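Skuvex SB-2 blower for bounce houses: review after one hire season

We run a small inflatable hire round and bought the Skuvex SB-2 to replace an older Schwaiger unit whose bearings had gone. It cost 289 including the intake guard and a spare outlet strap. It has been used on our combo unit (bouncing area, short climb, one slide) and on a two-lane bungee run.

Inflation is quick enough. The combo stands up fully before the second person has finished pegging the far side, and wall pressure stays firm with children on the slide. On the bungee run the back wall softened when both riders hit the end of the cord together, then recovered. The Schwaiger did the same, so I put this down to the vent seams and have not marked the Skuvex down for it.

The outlet collar is oval and takes a standard tube with two turns of strap. The supplied strap has a plastic cam buckle that creeps under vibration. We changed to a ratchet strap after the first weekend and had no further slipping. Vimside sell a wider strap that also fits, although its hook fouls the carrying handle.

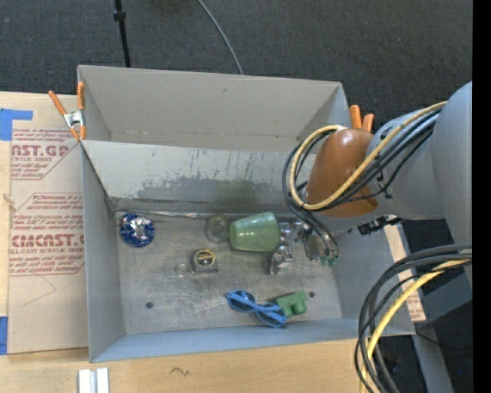

Noise is lower than I expected at the entrance side, where parents tend to stand, and higher behind the unit. At 5 metres behind it you have to raise your voice. A foam baffle helps but restricts the intake on a hot afternoon, so we stopped using one. The casing is moulded in grey plastic and marks easily. Dragging it in and out of the van has left ours with the same sort of dark scuffed patch and thin scratches as the inner panel of the grey bin in the photo. The marks are cosmetic. The feet are a different matter: one has worn through to the screw head, and replacements are only sold as part of a full base.

The mains lead is too short for most gardens. We use a heavy outdoor extension, fully unwound. The switch has a rubber cover that is stiff in cold weather, and in November it needed a thumb on each side. There is no restart delay, so the motor comes back on at once when power returns. Clear the unit of riders before you reset anything.

The warranty runs to 500 hours or 2 years. There is no hour meter, so keep your own log. Ours went back to the Ukberg depot once for a rattling intake grille and came home with a new one fitted, no charge.

Good: steady pressure, solid collar, fair price.
Bad: buckle, feet, short lead.

I would buy it again for a single combo or slide. For a long obstacle course I would look at the next size up.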